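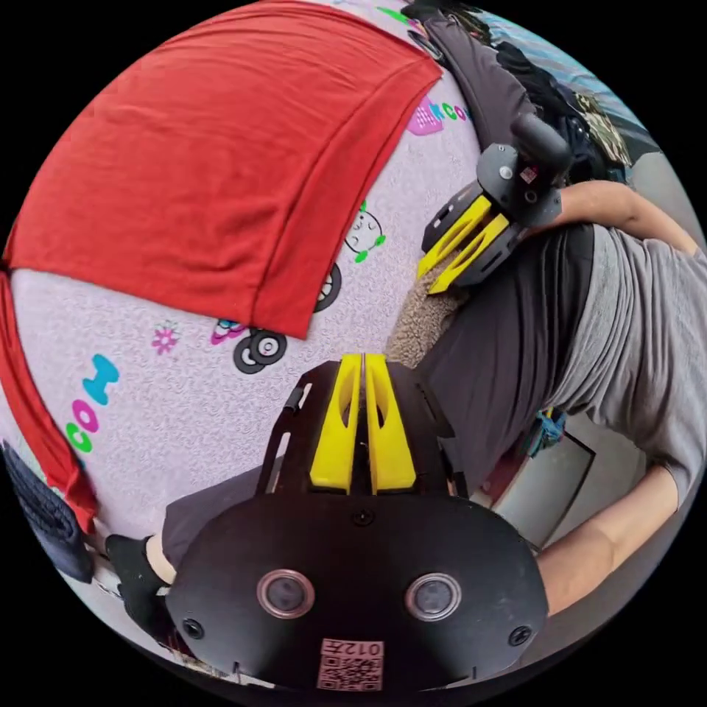 ## 4.2 Do listeners hear the difference between stage and studio?

Record labels like to say that a studio version of a piece first played in concert "keeps the energy of the night." The claim is easy to print and hard to test. We had access to two recordings of the same work for mallet instruments by the ensemble Akero, one made in front of an audience at Flukilden and one made later at the Bistov studio. Both were played by the same people from the same score, and neither used a click track.

We asked 46 listeners to hear 30 pairs of short clips and say, for each pair, which clip came from the concert. Applause, coughs and stage noise had been cut. Loudness was matched by ear and then checked with a meter. Of the 46 listeners, 22 played an instrument in a group at the time of the test.

As a group, the listeners did no better than they would have by guessing. We don't read this as proof that the two recordings sound the same. The clips were short, and a piece that builds by slow change may lose whatever makes a concert feel like a concert when it is chopped up. A longer test might give a different answer, though we doubt that many people would sit through it with full attention.

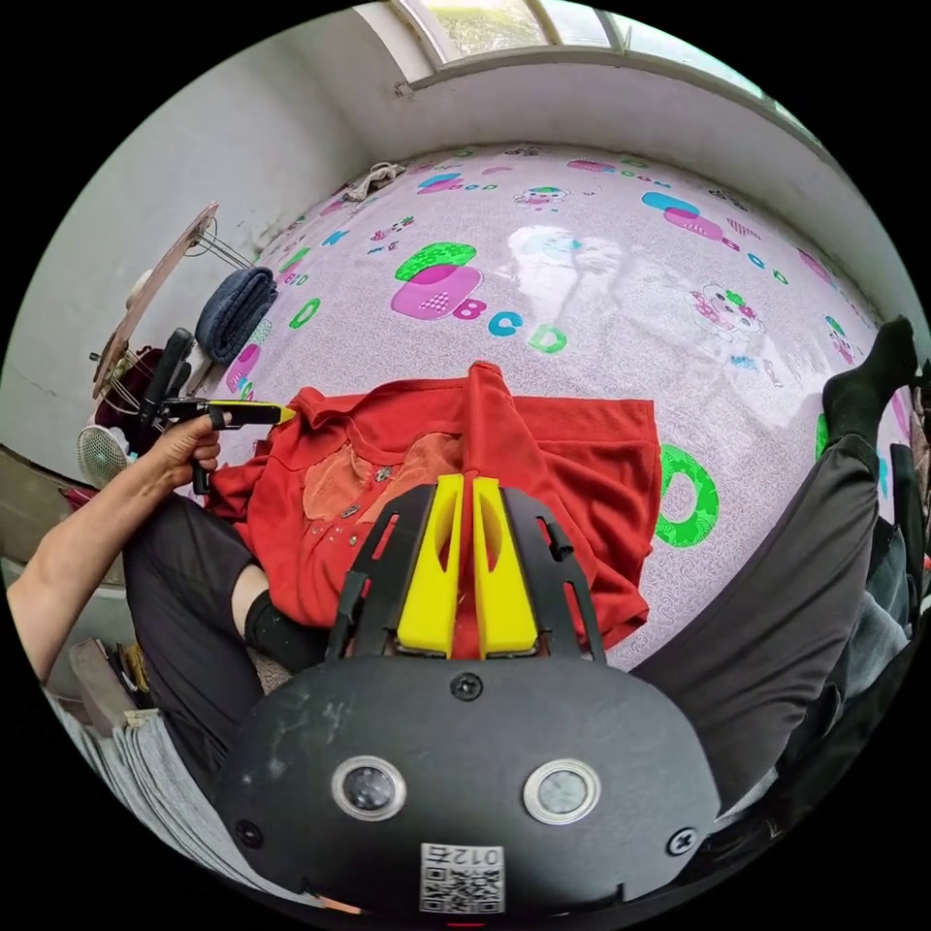 The players among the listeners were more sure of their answers, but they were not more often right. Several wrote that the concert clips "pushed ahead" in the fast sections. When we measured the time between repeats of the main pattern, the studio version was the one that sped up. Figure 3 in the appendix plots these gaps for both recordings. The drift is small and we would not build a theory on it.

A harder problem is the room. Flukilden has a long echo, and Bistov added an artificial one to its mix. Listeners who thought they were hearing a crowd's effect on the players may have been hearing reverb, or trying to. Earlier work with the Fu recordings had the same weakness and reported a clear preference for the live version all the same. We were unable to get the dry tracks for either set, so the question of how much the echo matters stays open.

We also can't rule out edits. The studio version was pieced together from several takes, and the notes that came with it do not say where the joins are.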